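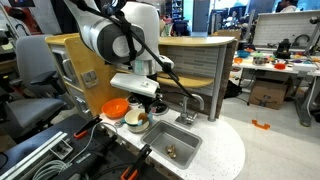 Gray brick backsplash, white speckled countertop.

I have been thinking about kitchens, mostly because ours is going to cost more than my first car. We got the quote from Bouchard in November and I have been carrying it from room to room ever since, hoping it reads better by the window.

The sticking point is the backsplash. Kendra Fehr, my oldest friend and a woman with opinions on grout, says gray brick will look tired in two years. I look tired now, so at least we'd match. Four hundred dollars of the quote is for "edge treatment" – rounding off the corners, as far as I can tell. I asked if I could keep my corners sharp and was told that costs extra too. 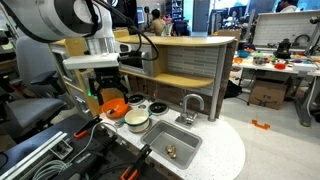
Speckled white counter, green-handled pot, orange bowl.

Speckled white is the current favorite in our house. My mother had it for 20 years and claimed it hid crumbs, and judging by what came up on the sponge, it did. My husband wants butcher block, which he has promised to oil. I have seen his bike chain.

Bouchard wants an answer by Friday. I'm leaning toward speckles and a new sponge.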